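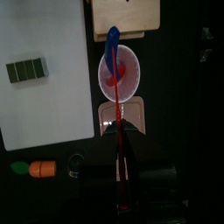 Ilango Reddy told me the letter looked like a parking ticket, so he set it on top of the fridge and didn't open it until the election was over. By then his absentee ballot had been set aside for a signature that didn't match, and the window for fixing it had closed.

Figure 2. A long, thin red rod held between two black gripper fingers, with a pink tray and a round white cup beyond.

4.2 What people did with the cure notice

I heard some version of the fridge story over and over, and it changed what I thought this section was going to be about. I went into the interviews with a pile of questions on signatures (how people sign, whether they knew the office compared them, what they thought a "match" meant) and I'd penciled in maybe five minutes on the notice itself. The notice ended up eating most of the hour. I interviewed 12 voters in Toltuvetti County whose ballot envelopes had been flagged, and the conversation kept sliding back to the mailbox.

A quick refresher on how it works there, for anyone skipping ahead from Section 2. When a ballot envelope comes back, a clerk compares the signature with the one on file. If the clerk has doubts, a second clerk takes a look. If they both have doubts, the office mails a cure notice, and the voter has 10 days from the mailing date to send back a signed form with a copy of their ID. Mailing date, please note! Several of the people I talked to had been counting from the day they opened the envelope, and I can't blame them, as that's how I read the sentence too the first time through.

The wording is a bit of a mess. The version in use on April 29, 2019, which is the one reproduced in Appendix B, opens with the statute number, then a paragraph on the duties of the county, and only after that gets around to saying there's a problem with your ballot. The deadline sits in the third paragraph, in the same type as everything else. One woman in Groren read the whole thing twice at her kitchen table and decided it was a receipt. "It thanked me for voting," she said, and she's right, it does, in the very last line.

People who did catch on that something was wrong mostly picked up the phone. I hadn't expected that. The form is set up for mail, and the office had told me (in perfectly good faith, I think) that voters preferred mail. But when I asked people what they did first, they called. They wanted a person to tell them whether this was real. A couple of them were sure it was a scam, which makes sense when a strange letter asks you for a copy of your driver's license. One man took his down to the library in Bhat and asked the woman at the desk whether she thought it was legit. She looked up the county's number for him and he called from the lobby.

Calling helped some of them and frustrated others. The phone number on the notice goes to the general line, where the menu offers property records, dog licenses and marriage certificates before it gets to elections. Those who hung on got somebody friendly. Those who didn't hang on tended to tell me they'd "try again later," and later is a hard thing to fit into that window when you work shifts. I tried the line myself one afternoon in October and gave up once I'd accidentally landed in property records for the second time, so I have some sympathy here.

4.3 The other side of the counter

I also spent time at the election office, and I want to be fair to the clerks, who were generous with me and who were, if anything, more annoyed by the notice than the voters were. The text is set by an old agreement between the county and its vendor, Vukeck, whose system fills in the name and address and prints the rest as a block. Changing a comma means a change order. One clerk had a redlined copy of the letter taped inside her cabinet door, with the deadline moved to the top and circled, and she told me she had been carrying it from desk to desk for years.

What the clerks did instead was work around it. On slow afternoons they'd call voters directly if there was a phone number in the registration file, which was not required and was not tracked anywhere. I find this wonderful and also kind of worrying. It means that whether you heard a human voice depended on whether you happened to write down a number when you registered, and on how busy the office was the day your envelope came in. Early ballots got calls. Ballots that came in during the final stretch pretty much didn't. None of that shows up in the county's own numbers, where a ballot cured after a phone call looks the same as one cured off the letter alone.

I went through the cure log for one election with a clerk sitting next to me, and she marked the entries she remembered calling. There were 35 cured ballots in the part of the log we looked at. I'm not reporting the share she marked, and I went back and forth on this. Her memory seemed good to me but I have no way to check it, and I'd hate for a number like that to get lifted out of here and quoted as a success rate. The point I'm comfortable making is smaller: calls were happening, they weren't written down, and so the log can't tell us how well the letter works by itself.

There's a wrinkle with the signatures, too. The clerks told me that people who come in to cure in person often sign the form more carefully than they signed the envelope, and that careful signature is then added to the file. Next time around, the voter dashes off the usual scrawl on the envelope and the comparison is being made against their Sunday-best handwriting. Two of my interviewees had been flagged in two elections running. Both had cured the first time. I can't say the new signature on file is what tripped them up, but neither of them had been told it was there, and one of them was pretty steamed when I mentioned it.

I asked everybody at the end what they would change about the notice, and almost everyone started with the envelope. Put "your ballot" on the outside, they said, somewhere a person sorting mail over the trash can will see it. Reddy wanted it in red. The clerk with the redlined copy had written the same thing in her margin, next to a question mark about postal rules that I follow up on in Section 5.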